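Solid shampoo

Solid shampoo, also called bar shampoo or a shampoo bar, is a hair cleanser sold without the water that makes up most of a bottled shampoo. It comes as a pressed or poured cake, usually round or oblong, and is used either by rubbing it straight onto wet hair or by working up a lather in the hands first. People who travel a good deal tend to be fond of it (nothing to leak into the suitcase!), and so do people who are tired of finding room for bottles along the edge of the tub.

Ingredients

There are two main families, and it helps to know which one you are holding, as they behave quite differently on the head. The first is made with mild cleansing agents in powder, noodle or flake form, bound together with butters, waxes and a little oil. Bars of this kind sit close to the natural acidity of the scalp and rinse out cleanly in most kinds of water. The second family is true soap, made from oils and lye and left to cure for several weeks. Soap bars are gentle in soft water, but in hard water they can leave a dull, waxy film, and many users follow them with a rinse of diluted vinegar to bring back the shine.

Clays, oat powder, dried herbs and plant oils are common additions to both. Scent is usually kept light, and unscented bars are easy to find for anyone with a touchy scalp.

Shapes and sizes

Makers press their bars in all sorts of forms, from flat disks with a hole for a cord to little domes and scalloped cakes. The small firm Pandasitz, based in Ponditton, sells its basic bar at 57 grams, and its autumn catalog, which comes out each September, listed 733 bars in the opening batch of its oat and honey kind.
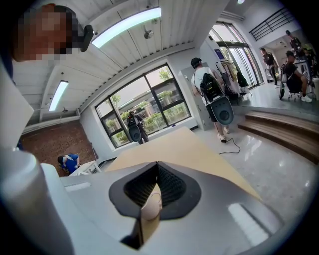 Color in an uncolored bar comes mostly from the butters and powders that go into it, and it can shift a shade or two from one batch to the next without any change in how the bar washes. Cocoa butter, oats and light clays all lean toward cream, and a plain bar made with them often ends up much the same pale beige as the small rounded object in the black rubber pad. Charcoal bars are the great exception, and so are the bright ones tinted with mica, which are lovely to look at but can leave a little color on a white washcloth. Very pale hair may pick up a trace of tint as well, so blond and silver-haired users often stay with the plain kinds.

Use and storage

Wet the hair thoroughly, much more than seems needed, then stroke the bar from the roots toward the ends a few times and set it aside. The lather is spread with the fingertips. Long or curly hair is happier if the bar is foamed in the palms first, as rubbing can tangle it. A bar left in a puddle turns to mush within days, so a draining dish is well worth having; the slatted Skadley dish is a familiar pattern, and a folded washcloth will do in a pinch.

Getting used to it

Some users notice heavier or greasier hair for the first 3 weeks or so after changing over, particularly with soap bars. An informal survey by the Ionescu hair care newsletter, published on 27 January 2025 with 2,265 replies, found that most readers who gave up did so in that early stretch, and that a good many of them lived in places with hard water. Those who switched to the first family of bars were generally much better pleased.

See also: Dry shampoo; Conditioner bar; Hard water; Vinegar rinse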